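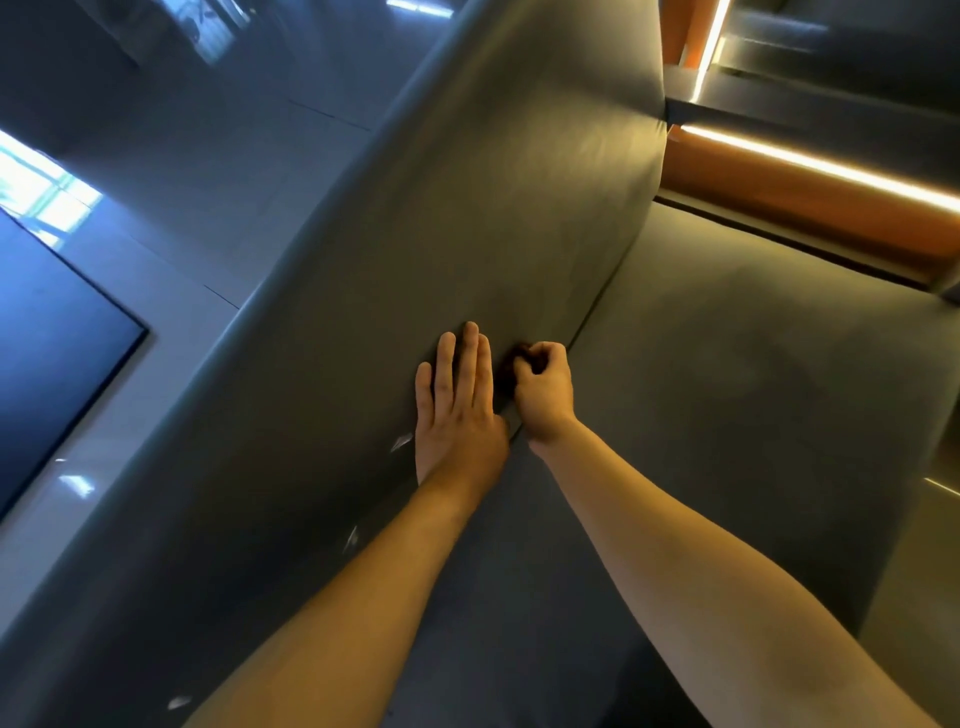
Visit notes, Clumura, 25 Jun 2024

I went to Clumura's open day mainly to see their planning software. I had read the short write-up on Miltus, their task planner, and wanted to know how much of it ran outside a slide deck. The open day lasted from late morning until five, with talks in a meeting room upstairs and demos on the ground floor. I skipped the first talk, on company history, and went straight down.

Catalina Jara leads the perception group and took us through most of the software. There were nine of us in the group, mostly people who integrate other companies' arms, plus two students.

**The recordings**

The part of the day I found most useful was about data. Clumura works on household tidying, and a lot of what they train on is first-person video of people doing chores. Jara spent a long time on sofas. Getting a small object out of the gap between the backrest and the seat looks simple until you try to label it. One hand goes flat on the backrest and holds the fabric back. The other goes down into the seam with the fingers bent and pinches whatever is in there. For much of the clip the object is half hidden by the fingers, and on a grey sofa a small dark brown item is one of the easier cases.

Their review tool, Lapointe, shows a clip on a timeline with one row per hand. Each row carries contact labels: open, pressing, pinching, holding. On a sofa clip the left row might say "pressing" while the right says "pinching." Older versions had a single row for the whole clip, and the supporting hand was simply lost. According to Jara, the policy trained on those labels learned to reach for the gap with one hand and never opened it.

A few things I wrote down about Lapointe:

- Labels can be marked "unsure," and unsure stretches are kept out of training by default.
- An object can be named as loosely as the reviewer likes. "Small dark thing" is a valid name.
- Two reviewers see every clip with soft furniture in it. Hard-surface clips get one.
- Export is plain JSON plus the video. There is no lock-in that I could find.

The current sofa and armchair set is 400 clips. After review, 230 were used for the last training run. The rest were mostly dropped because the fingertips were out of view at the point of contact.

**Perception**

Somebody asked about lighting. Rooms with a window on one side and warm lamps or LED strips on the other are common, and the same fabric can read as blue at one end and tan at the other. Their segmentation used to split a backrest and seat into separate pieces of furniture when that happened. They now estimate the light color per region before segmenting, and Jara showed before and after masks on a laptop. The new ones were clearly better, though bright specks on the fabric were still being picked up as objects. She said lint against glare is an open problem for them and they have no date for it.

They don't try to model the cushion as a full deformable mesh. Perception outputs a seam line, a rough stiffness class and a list of candidate objects with a confidence for each. That seemed thin to me at first, but the planner doesn't use much more than that.

**Planning**

Miltus takes the output above and builds a two-hand sequence: place the supporting hand, press, check that the gap has widened, then send the other hand in. If the check fails, it moves the supporting hand along the seam and tries again, up to three times. The plan is shown as a tree and you can click any node to see which sensor reading it is waiting for. I liked this view more than anything else I saw - you could tell at a glance why it had stopped.

We watched it in simulation only. The sequence planned in 90 milliseconds on a desktop machine, without a GPU as far as I could see. In their own simulated test set it retrieves the object in 94 percent of runs. I asked for the figure on a real sofa and was told they would publish it in September. I would hold any purchase decision until then.

Force limits are set in a separate controller called Prorkis, which sits below the planner and can overrule it. The limit for pressing and the limit for pinching are separate values. Changing either one needs a restart, and one of the integrators complained about that at some length. I agree with him. For anyone tuning on site it would cost a lot of time.

**Practical matters**

Miltus and Prorkis are sold together. Lapointe can be licensed alone, and that is the piece I'd look at for our own group, given how much of our footage has two hands doing different jobs. The trial version is limited by number of clips and not by time. Documentation is decent for Lapointe and patchy for Miltus, where several pages still describe the old single-arm planner.

Parking is behind the building and fills up early. Lunch was sandwiches. I have asked for a trial key and for the label schema, and will pass both on when they come.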